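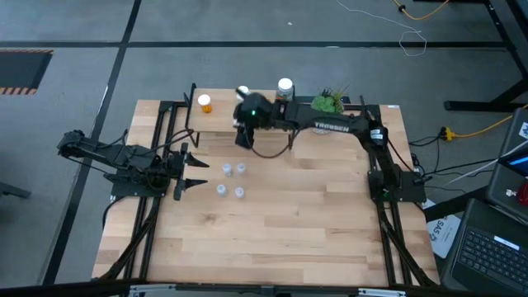

Teaching by demonstration (robotics)

Teaching by demonstration is a way of getting a robot to perform a task by having a person do the task through the robot first. The person either takes hold of the arm and moves it, or steers it from a distance, and the joint positions and camera views are recorded along the way. A program is then fitted to the recordings in the hope that it will produce similar movements unaided. The method is also called programming by demonstration, imitation learning or, loosely, "showing".

It is often presented as an answer to the cost of writing robot programs line by line. How far it deserves that reputation is disputed. The labour of programming is in many cases replaced by the labour of demonstrating, and the second kind is seldom included in published costings.

Methods

In hand guiding, the motors are made slack enough for the operator to push the arm through the motion. Hand guiding is easy to learn and needs little extra equipment. Its drawbacks are that the operator's own hands tend to appear in the camera views, and that two arms are awkward for one person to guide together.

In remote control, or teleoperation, the operator moves a separate device and the working arm copies it. The device may be a smaller twin of the arm, a hand-held controller or a glove. Cameras see only the robot, which suits the later training. The operator, however, usually has no sense of touch, and many recorded demonstrations show hesitation, overshooting and second attempts at a grasp. Whether these should be kept is a matter on which practice differs. Some groups discard them, while others argue that a robot which has never been shown a recovery will not manage one.

Small household goods are common subjects. Bottles, vials and lidded tubs are cheap, survive being dropped and can be set out again in a moment. Clear and translucent containers are harder for cameras to pick out than solid-coloured ones, and a result obtained with one kind should not be assumed to hold for the other.
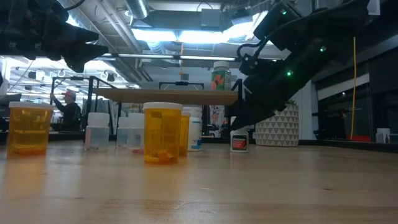 Two robot arms at a wooden table set with pill bottles and smaller containers. The gripper on the right points at a small white bottle.

Amount of data

Claims about how many demonstrations are needed vary widely and are hard to compare. The Sirkitico project reported a bottle-sorting task learned from 89 demonstrations. The Raudsepp collection, recorded for a similar task, holds 1637. The two used different tables, different lighting and different rules for what counted as a success, so the smaller figure cannot be read as proof of a better method. Sirkitico's figure also leaves out practice runs made by operators before recording began.

At Ellstead, an attempt to repeat the Sirkitico work took more than 600 demonstrations to reach a level the team was willing to describe as usable. The report gives much of the blame to a shelf at the back of the table, which had been moved between sessions.

Criticism

The most persistent complaint concerns testing. A robot is commonly tried on the same table, with the same objects and under the same lamps as in the recordings. Success there says little about a kitchen, a pharmacy or a packing bench. Rosine Masson, who reviewed the Tronville trials, wrote that of 500 test runs "the greater part were rehearsals of the training set with the bottles nudged along a bit". The Tronville team replied that its aim had been to measure repeatability and that it had made no claim about new surroundings. Its publicity film, which was shortened and speeded up, had given some viewers a different impression.

A second complaint is that demonstrations carry the habits of whoever gave them. An operator who always approaches from the left will tend to produce a robot that does the same, even where the left is blocked. Using several operators spreads the habits out but may leave the program with conflicting examples.

Selective filming is a third. A video of one good attempt does not show how many poor ones came before it, and success rates are sometimes left out altogether.

See also

Teleoperation
Robot gripper
Machine learning
Hand guiding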